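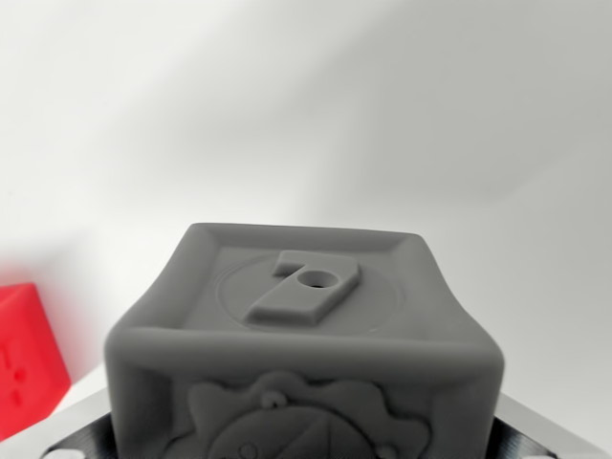 Halden lab posts first results from wrist camera and gripper trials

Halden has released the first figures from its comparison of two parallel grippers on a bench-mounted arm, with a wrist camera supplying the only visual input. Testing began in June and covers the Odis two-finger unit and the older Szabo model it may replace.

Each gripper was run on the same set of printed cubes with rounded edges, in several colours. The matte grey cube has a raised tab with a round hole on its top face and a relief pattern on the front. The test program asks the arm to find the tab, estimate its angle and close on it without touching the surrounding panel.

The lab logged 1,043 grasp attempts across both units. A grasp was scored as good if the tab stayed between the fingers for 10 seconds under a light sideways load. Closing force was capped at 70 newtons for both grippers.

The Odis unit had the higher score on tabs. The Szabo unit did better on whole-cube grasps, where its wider pads were less affected by small errors in the approach. Full tables are to follow once the repeat runs are finished.

Grey on grey gave the camera the most trouble. "The tab is the same colour as the panel, so the detector is working from shadow edges," said Kavitha Nadar, who runs the bench. "Move the lamp and the angle estimate moves with it." Red cubes were located more consistently under the same lighting.

Both units were driven by a Trollemico controller with default gains. A second round of 300 attempts will use tuned gains and a fixed ring light.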